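Knitterverhalten (Textilien)

Als Knitterverhalten bezeichnet man in der Textilprüfung die Neigung eines Flächengebildes, unter Druck- und Biegebeanspruchung bleibende Falten auszubilden. Gegenstück ist die Knittererholung, also die Fähigkeit, nach Entlastung in die Ausgangslage zurückzukehren. Gemessen wird in der Regel der Knittererholungswinkel: Ein gefalteter Probestreifen wird für eine festgelegte Zeit belastet, danach wird der Winkel zwischen den beiden Schenkeln abgelesen. Ein Winkel von 180 Grad entspräche einer vollständigen Erholung.

Ursachen

Falten entstehen, wenn sich Molekülketten in der Faser gegeneinander verschieben und in der neuen Lage fixiert werden. Bei Cellulosefasern wie Baumwolle, Leinen und Viskose geschieht dies über Wasserstoffbrücken, die sich unter Feuchtigkeit lösen und beim Trocknen neu bilden. Wolle und Polyester knittern wegen ihrer höheren elastischen Erholung deutlich weniger. Neben dem Rohstoff wirken Garndrehung, Bindung und Flächengewicht – Maschenware ist durch die Beweglichkeit der Schlingen meist unempfindlicher als dicht eingestelltes Gewebe.

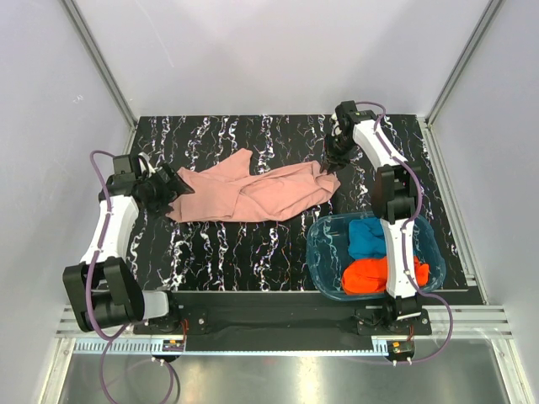 Zerknittertes rosafarbenes Kleidungsstück auf einer gemusterten Unterlage

Ausrüstung

Zur Verminderung der Knitterneigung werden Cellulosegewebe mit Vernetzern behandelt, die benachbarte Ketten kovalent verbinden. Üblich sind Harnstoffderivate, die bei der Kondensation Formaldehyd abspalten können, sowie formaldehydarme oder formaldehydfreie Systeme auf Basis von Polycarbonsäuren. Die Vernetzung senkt Reißfestigkeit und Scheuerbeständigkeit; Weichmacher gleichen diesen Verlust teilweise aus.

Siehe auch

Bügeln, Hochveredlung, Plissee, Sanforisieren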